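4.2 Do demolitions steady the streets around them?

The case for clearing empty homes rests largely on the claim that one derelict house drags down its neighbours. We are less sure of this than the city of Rokamari appears to be. Its housing office lists 3694 vacant homes, a figure that was last checked in December and that mixes boarded-up terraces with flats merely between tenants. Any estimate built on the list inherits that muddle, ours included.

Earlier work in the Ziletance district compared sale prices within 800 metres of a cleared plot with prices further out, and found a modest gain. The comparison is weak. Plots were cleared first where a buyer was already waiting, so prices may well have been rising before the diggers arrived. The authors mention this in a footnote and then carry on as if it were settled.

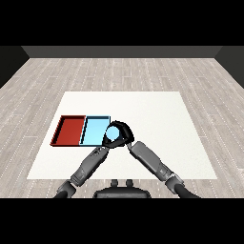 We therefore matched each cleared plot to a vacant home on the same list that was left standing, using age, floor area and distance from the nearest main road. Nearly 1000 pairs survived the matching. Within them, the gap in sale prices was small and changed sign when the Rastogi estate was left out — hardly the rescue that was promised.

Two objections can be raised. The first is that prices are a poor measure of what residents gain, and we accept it; fewer fires and less dumping would matter even if no house sold for a penny more. The second is that two years is too short a wait. Perhaps so, but the Drilletti renewal plan was funded on the promise of results within that time, and it seems fair to hold it to its own timetable. We return to upkeep costs on the cleared land, which the plan leaves out entirely, in section 4.3.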